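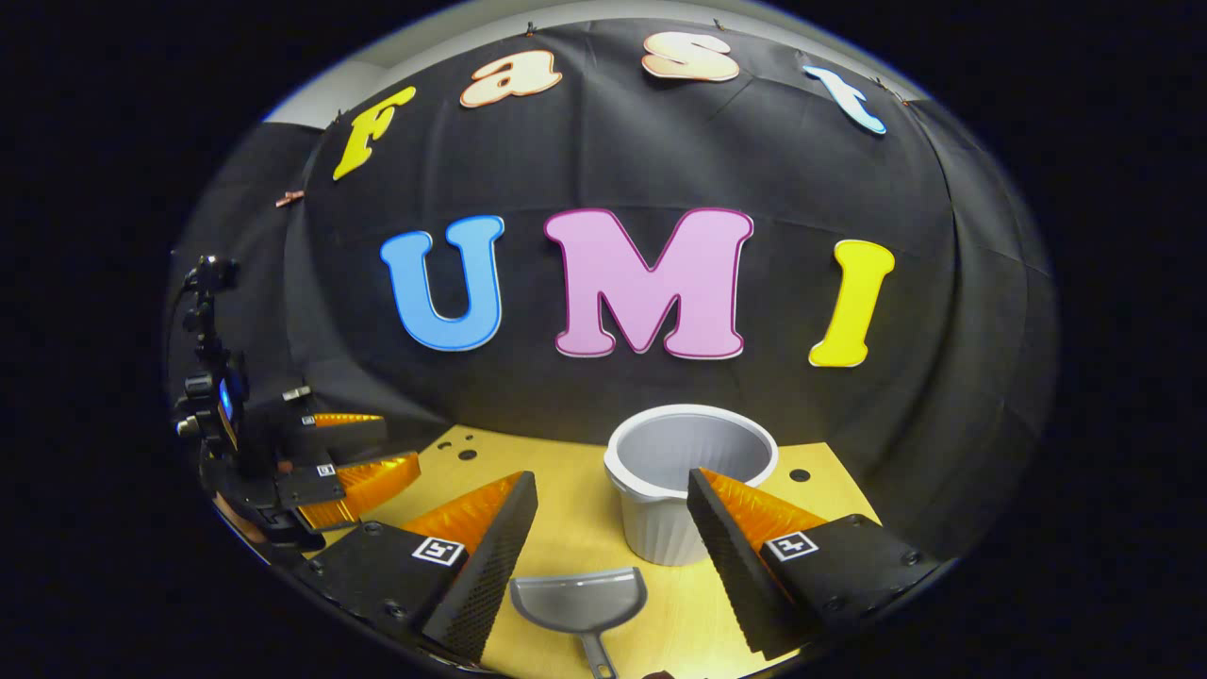 2026-09-07 - Spent most of the session on finger pads again. The old ones on the left tool had gone shiny and I wanted fresh ones on before doing anything else, so I cut a new set and stuck them down with the Bodex tape. Let them sit 12 minutes under a clamp, then on to the bench. I'm using the white cup with the pleated lower half for now, with the little gray dustpan lying in front of it, and the black cloth clipped up behind with the Fast UMI letters on it (I love those letters, they stay). The cup is a nice awkward thing to grab - the rim flares out, so coming in high means the pads land on a slope.

Ran 12 grabs with the new pads. 5 slipped, all of them high ones. Going in lower on the ribs felt much better in the hand!

Judite Mendes stopped by and thinks the pads are too stiff and I should try the softer Sunevance foam she has left over from December. Worth a go. She also spotted that one of my mounting screws was working loose, so that may be part of the slipping - retightened both sides and put a dab of threadlocker on.

Trigger travel came out at 78 mm fully open, which is a bit less than I drew. I suspect the printed stop. Will file it down a hair and measure again.

To do:
- cut pads from the softer foam
- ask Tyson Wong if he still has the short M3 screws
- repeat the low grabs, same cup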